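11 septembre 2021, cahier Pralby, pliage à la pince

Reprise des démonstrations dans la chambre, une pince dans chaque main. J'ai commencé par le tissu rose, en le pinçant haut (quel plaisir quand les doigts jaunes mordent bien !).

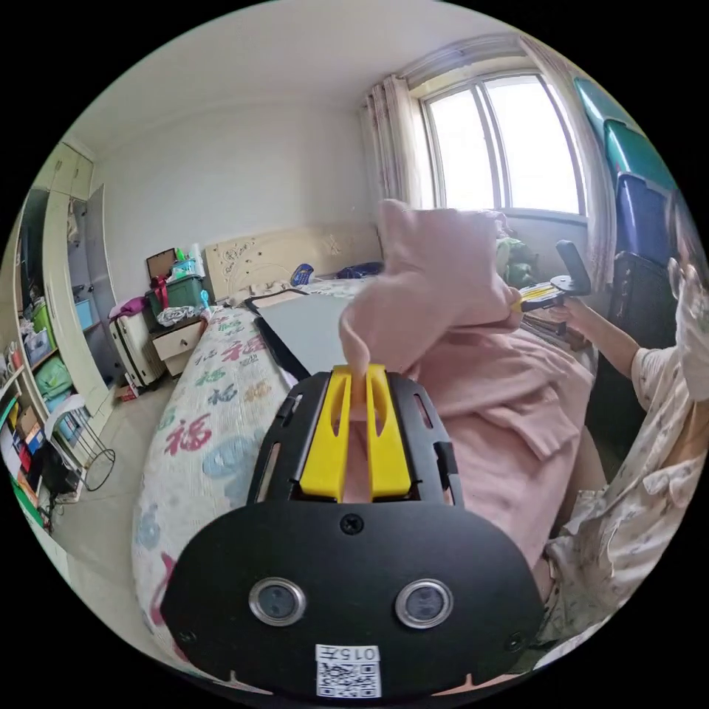 Meinir Morris trouve que je referme trop vite et que le modèle apprendra ma hâte avec le reste. Je note, elle a souvent l'œil.

Ralenti donc, 15 essais de suite, épaules en compote.

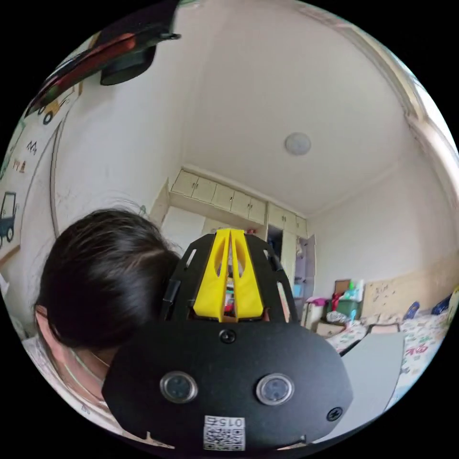 Pince noire, doigts jaunes, côté armoire.

Ensuite la grande pièce rose, près du tapis gris, sans tirer sur les coins.

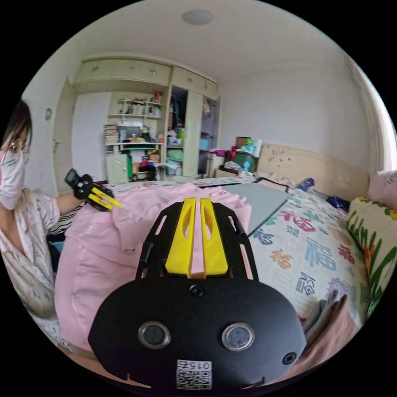 Le pull

Tricot plié sur le tapis, une prise à la fois. Les mailles me font un peu peur, je l'avoue !
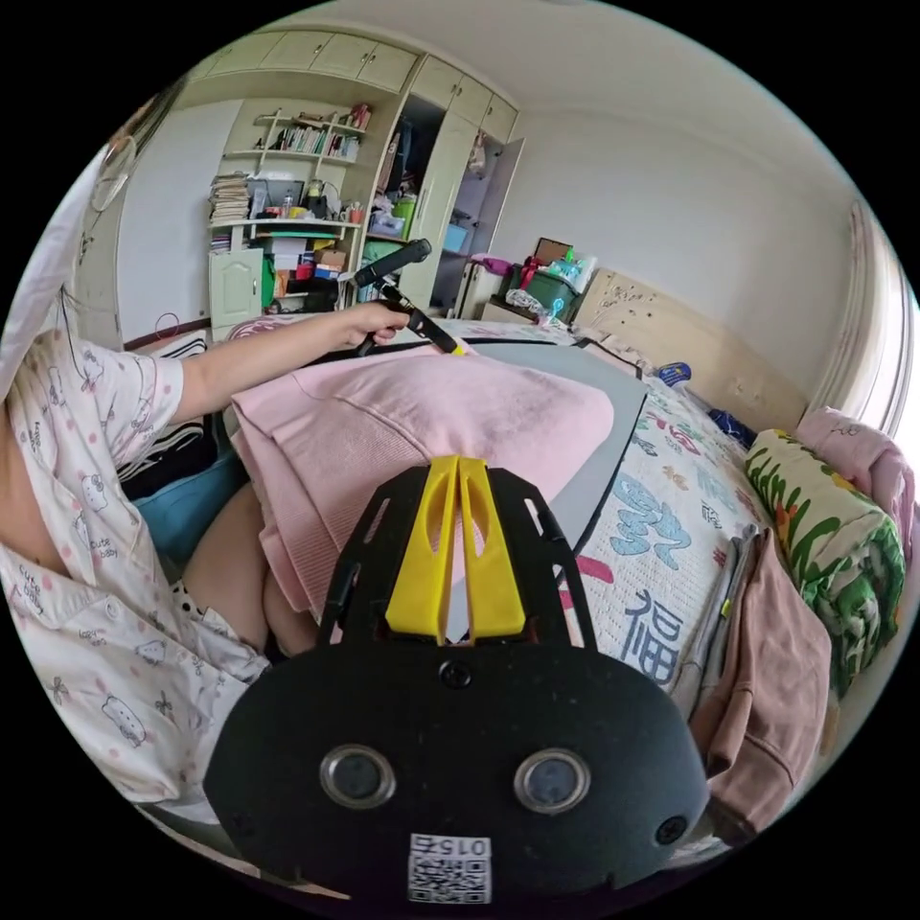 Glenys Gronow préférerait garder aussi les prises ratées, avec une étiquette à part. À voir en relisant l'essai 198.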